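The Sarnitz Ham

The ham weighed seven kilograms and had been in brine for four days when Jozefína Baláž found the error in the recipe.

She was the recipe tester at Cadmont, which published cookbooks for people with large ovens. Her job was to cook each dish twice as written and record where it failed. The current manuscript was a collection of holiday roasts. The ham was on page 56, and the brine called for 400 grams of salt in 3000 millilitres of water. On page 251, in the appendix of basic brines, the same brine had half the salt.

She wrote both figures on a card and telephoned Vojtěch Kováčik, the author.

"Which one is correct?" she asked.

"Which one did you use?"

"Page 56."

"Then take it out of the brine," he said. 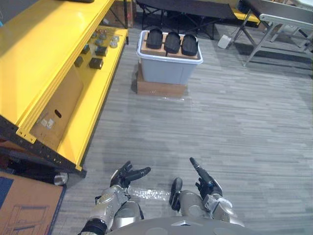 Jozefína lifted the ham out, rinsed it under the cold tap for two minutes and set it on a rack over a tray. The skin was firm and slightly grey. She cut a thin slice from the shank end, fried it in a dry pan and ate it standing up. It was too salty to swallow comfortably. She wrote this down. A sheet of plastic wrap was still on the floor by the bench, a crumpled sheet of clear plastic on grey carpet tile, and she stepped over it on her way to the sink.

She filled the tub with fresh water and put the ham back in. A soak would draw out some of the salt. She changed the water at noon, at four and at eight in the evening, and fried a slice each time. The noon slice was bad. The four o'clock slice was poor. The one at eight was a slice of salty ham.

Kováčik came in while she was drying the pan. He had driven from Nisside with the original notebook on the passenger seat, and he opened it on the bench between the scale and the mustard.

"My aunt's writing," he said. "In Sarnitz they made this in March, for Easter."

The page listed salt, juniper, bay and brown sugar. The salt was given in cups. The water was given as "the blue pot".

"How big was the blue pot?" Jozefína asked.

"Big. I was six."

"Do you still have it?"

"My cousin has it. She keeps it on the top shelf with the preserving jars."

"Ring her, please, and ask her to fill it from a measuring jug."

He went into the corridor to do this. She could hear him explaining it twice.

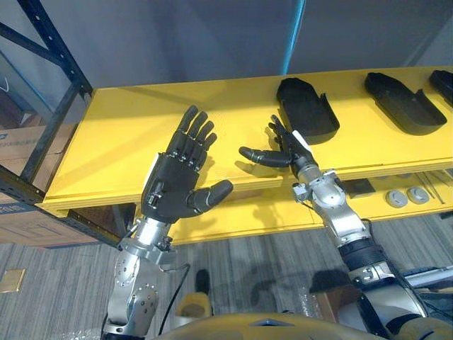

The Roast

The oven was a Rusnák, a heavy unit that ran eight degrees hot at the back. She set it at 160 and turned the ham so that the thick end faced the door. She had scored the skin in a diamond pattern, two centimetres to a side, and left it unglazed for the first three hours.

Kováčik sat on the stool with his coat on.

"Six litres," he said. "To the rim. But she says my aunt never filled it to the rim."

"How far did she fill it?"

"To the chip in the enamel. My cousin had to go back and measure again." He looked at his hand, where he had written the number. "Five."

Jozefína did the division on the back of the card. Five litres put the brine between page 56 and page 251, nearer to the weaker one. She crossed out both figures and wrote the new one underneath – in pencil, as it had not been tested.

The glaze went on when the probe read 55 degrees in the centre. It was mustard, brown sugar and cider vinegar, brushed on in two coats. She took the ham out at 65 and covered it loosely with foil. 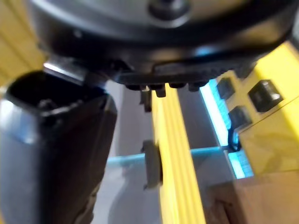 The Cadmont test rooms.

They ate it at the bench with rye bread and no salt on the table. The outer slices were still strong. Nearer the bone the meat was pink, moist and close to what the recipe promised.

"That part," Kováčik said, pointing with his fork. "That part is right."

She entered it in the log as a partial pass, with the depth in centimetres. Then she ordered another leg for the morning and asked him whether his cousin would sell the pot.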